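Home Help Board > Paper, Filing and Stationery

Thin paper curls and creases in a clipboard folder. How do I keep it flat?

Asked by Chia-hao Tsao
Edited once. Tags: clipboards, thin paper, filing, creases

I keep the sign-up and order sheets for a small tea stall, and I write them up wherever I can find a table. For the last few years I have used clipboard folders, the plastic kind with a metal clip at the top and a cover that closes over the paper. The first was a Skavent. The one I have now is a Pollel, which is a bit stiffer.

The paper is the trouble. We bought 3,000 sheets of a very light paper because the price was good and because we press hard enough to make a carbon copy underneath. It is thin enough that you can see a shadow of the next sheet through it. I have used 465 sheets so far, so I will be living with the rest for a while.

What happens is this:

The corners crumple, mostly at the bottom, where my hand goes in and out of the folder.

The free edge lifts and curls. If I leave a bundle open on the table overnight it is worse in the morning.

If I fold the sheets in half to make a booklet, one side stays smooth and the other goes wavy.

When I turn pages I often take two or three at once, and then they do not go back in line under the clip.

I don't want to laminate anything and I can't change to heavier paper until this lot is gone. I would also like to keep using the folder, because I carry it on the bus and a ring binder is too bulky for my bag. Is there a way to store or handle thin sheets so they stay reasonably flat? And can I get creases out of the ones that are already bad? Some of them have writing on them in ordinary ballpoint.

3 replies, sorted by oldest

Posted by marlow_desk

Buy thicker paper. 80 gsm from any office store. Thin paper is always going to curl and you will spend more time on it than it is worth.

Comment from Chia-hao Tsao: Thanks, but as I said, I have to use up what I have first.

Comment from marlow_desk: Then sell it on. Somebody will want it for packing cups.

Posted by Huiling Zheng
Marked as helpful by the asker

I did the paper records for a music school for 14 years, and a lot of it was on thin copy paper. You can't make it behave like card, but you can get it most of the way.

First, where you keep it. Thin paper takes up moisture from the air very quickly and lets it go just as quickly, and it curls toward whichever side is drier. A table right next to a window is a poor place to leave it, especially with the sun on one side of the sheet. Work there if the light is good, then put the paper away when you finish. My own supply stayed in its wrapper in a drawer, and I took out only what I needed for the week.

Second, how much you put in the folder. A clip holds the top edge and nothing else. With a fat bundle the sheets in the middle slide and the bottom corners poke out, and those are the corners that get crushed. I would keep it to what you need for a day or two.

Third, put something stiff behind the paper and something light in front. For the back I used a sheet of gray board cut a little smaller than the folder. For the front, one sheet of ordinary heavy paper is enough. It takes the wear from your hand when you reach in.

About the booklet. When you fold a stack of thin sheets in one go, the inner sheets end up pushed out past the outer ones at the open edge, and that is the edge that lifts and catches. Fold four sheets at a time, crease them with the back of a spoon or a bone folder, and then nest the small sets together. Don't put the fold under the clip. If the clip bites across one half of the booklet, the other half is free to move and that is why you get one smooth side and one wavy one.

My routine for opening and flattening a folded bundle without adding new creases:

1. Lay the folder on a clear bit of table and open it all the way. If the cover springs back, keep one hand under the near edge so the folder stays level.

2. Let the bundle fall open at its center crease. Don't pull the halves apart.

3. Put your free hand on the outer edge of the page with the fingers spread, and work toward the edge in one slow movement. Spread fingers press on a wide area. A single fingertip will start a new wrinkle, particularly near a corner.
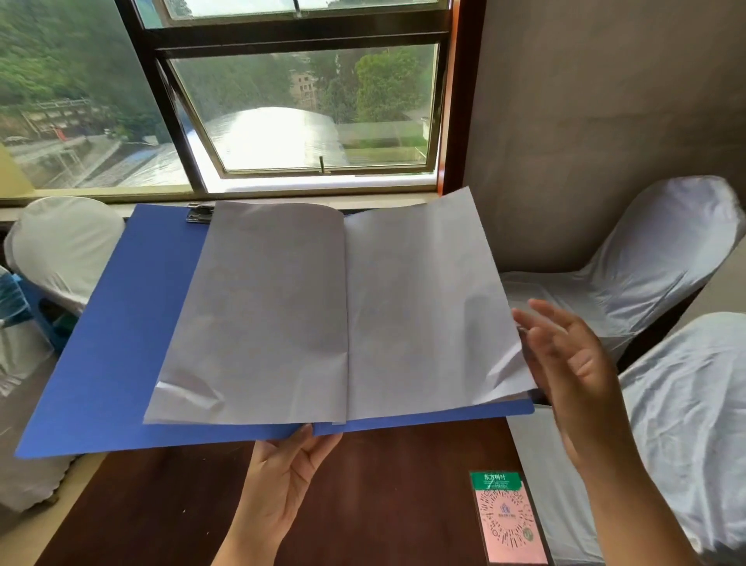
4. If the outer edge still curls up, turn that one page over, smooth it gently from the back, and turn it again. One pass is enough — more than that and the paper starts to go soft.

5. Close the cover over it and put a book on top for an hour. I used an atlas.

For the sheets that are already creased, an iron works, and ballpoint will normally take it. Use the lowest setting with no steam. Put the sheet between two pieces of plain white cotton or two clean sheets of blank paper, press straight down for a few seconds, lift, and move to the next spot. Don't slide the iron. Let the sheet cool under a book. Try it on a blank one first. Do not iron receipts or anything off a label printer, as that sort of paper turns black with heat.

A crumpled corner will come flat, but you will always see the lines in it. If the writing there matters, copy it out.

Comment from Chia-hao Tsao: The part about the clip was the answer to the wavy side. I had been clipping the left half only. I moved the bundle so the fold runs free and it sits much better. Have not tried the iron yet.

Comment from Huiling Zheng: Good. Go easy with the iron if your paper is colored. The dye can come off on the cloth.

Comment from t_oakes: Does gray board mark the back sheet? Mine left a dull patch.

Comment from Huiling Zheng: The cheap kind can, over months. Put a blank sheet between them and change it when you think of it.

Posted by Ruled Margin

Agree with most of the above. Two small additions.

For turning pages, a rubber finger cone from a stationery store does more than anything else. I have a Dutulow one, nothing special, and it stopped me picking up two sheets at once. Licking your finger is what makes the bottom corners crumple, if you do that.

For getting the stack back in line, take it out of the clip completely. Hold it loosely upright, tap the long side on the table, then the short side, then clip it again. Trying to push sheets straight while they are still clipped just bends them. If your clip is strong it may dent the top edge as well. A strip of folded card under the jaws fixes that.

I don't agree about the book for only an hour. Leave it overnight.

Comment from Chia-hao Tsao: I do lick my finger. Will get a cone. I also ordered a Leclerc folder to compare, it has a wider clip. I can report back in July if anyone is interested.

Comment from t_oakes: Please do. Mine is the old narrow type and it lets go of anything thin.

Related threads

Ballpoint ink showing through to the next sheet
Plastic folder cover will not lie flat
Best way to store carbon copies for a few years
Removing rust marks left by a clip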